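December 10, 2021

To: Torres Fund, small grants office
From: So-yul Byun, Cleltside Learning Workshop
Grant number: 3606

**Progress report, second period**

Dear Hye-jin Cha,

I am writing to report the progress of the Predow parts table. As you know, the purpose of the grant is to prepare a table where beginners can learn to recognize mechanical parts, put them together and take them apart again. The first period ended in May with the list of parts and the plan for the room. In the second period we worked on the table and on the first set of parts.

**Work table**

In the first report I wrote that small metal parts were rolling on the bare tabletop and some of them fell to the floor. We asked for permission to move money from the shelf budget to a table covering, and you kindly agreed. We compared three materials. The rubber mat had a strong smell, and the white felt became dirty in one afternoon. The dark gray cloth was the best for us, and we bought it in one large piece. It still has creases and fold lines from the package. We tried to iron it on low heat and the result was only a little better, so we will use weights for the night.

The color is also a good choice for the learners. Silver and white parts are easy to find on it, also for people who do not see small things well.

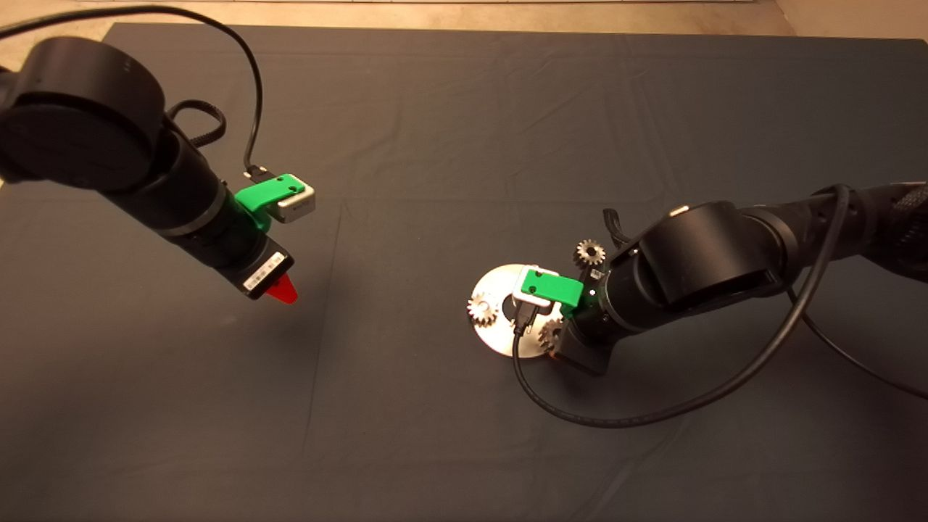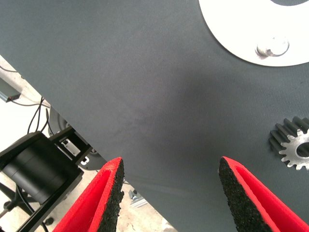

*The gray cloth on the table at Cleltside. In the second picture, a metal spur gear is on the right side and a white disc is in the upper corner.*

**Parts**

The first set has spur gears, discs and small fasteners. Every learner begins with the gears: look at the teeth, find the bore in the center, and say which shaft could fit. After that we go on to the discs. The written cards for these exercises are finished in English, and the Korean cards are in correction now.

The delivery from Vallow was late by two weeks. When it came, the box did not have the larger shafts. Vallow promised to send them without extra cost, but I do not have a date yet. Until then the last exercise on the cards cannot be done completely.

**Budget**

The cloth cost less than we planned. I would like to use the remaining part for trays with a low edge, so that each set can stay together after a lesson. Please tell me if a separate request is necessary for this. The receipts are in the attached folder.

**Next period**

- Receive the missing shafts and check them against the list
- Finish the Korean cards
- Hold the first course with 10 learners
- Decide where the second set will be stored

One question is still open. The lamp in the ceiling is behind the learner, and a person who leans over the table makes a shadow on the parts. We may need a table lamp, and I will send you a price before we buy anything.

With kind regards,
So-yul Byun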